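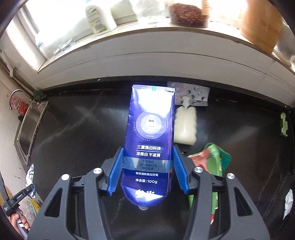
## Três dias é pouco para um dente

Comprei durante anos a pasta de dentes que estivesse mais perto da caixa. Só comecei a ler os tubos quando fui viver com a I-hsuan Yeh, que lê chinês e me traduz tudo o que entra em casa, da sopa ao detergente. No tubo azul e violeta vem escrito branqueamento em 3 dias, hálito fresco durante 24 horas e prevenção de manchas. Há ainda uma linha que fala de tecnologia tripla de branqueamento e outra que promete um branco que não volta a amarelecer. Tudo isto em 100 g.

A minha opinião é simples: uma pasta de dentes não precisa de prometer tanto, e quem compra devia desconfiar dos prazos. Limpar, toda a gente percebe o que é. Branquear em três dias já pede uma pergunta: em relação a quê? O tubo tem espaço para uma frase curta e a frase curta ganha sempre à explicação.

Não digo que a pasta seja má. Não a medi nem tenho forma de a medir. Digo que o número me incomoda. A Meenakshi Tyagi, com quem discuto estas coisas ao almoço, acha que exagero. Para ela, o 3 e o 24 são decoração, como as riscas e os emblemas, e quem compra sabe disso. Eu não tenho tanta certeza. Em dezembro gastei 4 tubos seguidos da Rimano por causa de uma promessa parecida e fui ao espelho todas as manhãs à procura da diferença.

O que eu queria ver num tubo é pouco. O peso, que este traz. Os ingredientes em letra que se leia sem óculos. A quantidade de flúor na frente, em vez de um círculo com brilho. E o modo de usar, porque muita gente continua a pôr pasta a mais na escova – eu incluído, até há pouco tempo.

Também gostava que se falasse mais do tubo em si. Ficar com um resto que não sai, junto à dobra, irrita-me mais do que um dente menos branco. Enrolo a ponta a partir do fundo e mesmo assim perco sempre alguma coisa. Ainda não vi uma marca anunciar que o tubo se esvazia bem, e eu pagava por isso.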